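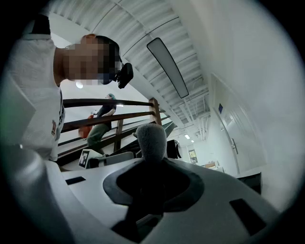
4. Fitting the foam cover and marker, and checking the gripper

This section covers the last parts to go on the Zulitwood hand-held gripper before you record with it. It assumes the white body is closed and the camera is already working. If you still have the body open, go back to section 3 and finish the wiring first.

You will need:
the grey foam cover
the white marker mount and one printed marker
a small cross-head screwdriver
a soft, dry cloth
a pencil and a notebook

Caution: Switch the gripper off and unplug it before you fit anything. The screws go into printed plastic and will strip if you force them.

4.1 Foam cover

1. Wipe out the black socket in the body. Printing dust collects under the rim.
2. Hold the foam by its base and push it straight down. Do not twist it, or the glue line may split.
3. Check that the foam stands upright and that the rim shows all the way round.
4. Tug it lightly. If it lifts, take it out and wrap one turn of thin tape round the base.

Note: The foam from the Hunholm kit is slightly wider than the older type. It fits the same socket but takes more of a push.

4.2 Marker

1. Slide the marker mount into place and start both screws by hand.
2. Stick the printed marker to the flat face. Press out any bubbles from the middle.
3. Turn the mount until the camera sees the whole black border, including all four corners.
4. Tighten the screws a little at a time, going from one to the other.

Markers must be printed at full size on matt paper. Glossy paper catches the ceiling lights and the software loses the corners. The printed side should measure 40 mm. Use a ruler, and reprint if it is out.

Caution: Do not cover the slots in the body with tape or labels. The gripper gets warm in use and needs them clear.

4.3 Checking the view

1. Plug in and switch on. Wait for the light to stay steady.
2. Open the preview on the workshop computer and type in your build number. Dennis Rugemalira's test build is 2951, so please do not save over it.
3. Hold the gripper level at waist height and look at the preview. The picture is very wide. The edges will be dark and curved, and straight things such as railings and door frames will look bent.
4. Tilt the gripper slowly each way. The marker should stay found throughout.
5. Walk the length of the Gulcombe corridor and back at a normal pace, then play the recording.
6. Write the result in your notebook with the build number.

Note: Keep to one side if you test near the stairs. Other people use them all day, and you will be watching the screen.

4.4 If something is wrong

Marker drops in and out: clean the lens, then check the marker for creases. If that does not help, loosen the mount and repeat 4.2 from step 3.

Foam shows in the middle of the preview: it is leaning. Refit it.

Rattle when you walk: usually a mount screw. Use the M3 screws from the Cieślak bag; the M2 ones look much the same but will not hold.

No preview: unplug, wait and plug in again. If there is still nothing, go to section 3.6 and check the ribbon cable.

When all the checks pass, go on to section 5, Calibration.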